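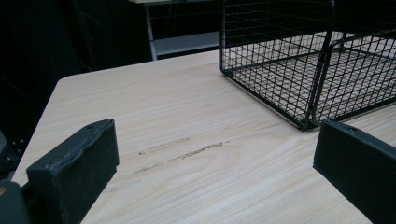
Is Nestix furniture oil worth it on a desk?

Kollár's shop wants 122 for the big can and says one coat lasts 5 years. Sounds like a sales line to me. Has anyone used it on a pale wood top that gets daily use?

Vlastimil Michalík
5 years on a desk? I doubt it. Mine looked dull by the second March. Plain hardwax oil did just as well for a lot less. Whatever you buy, try it on the underside first and leave it overnight.

Daichi Yokoyama
Depends on the wood. Is it solid or veneer? I'd want to know that before spending anything.

guest744
just use a coaster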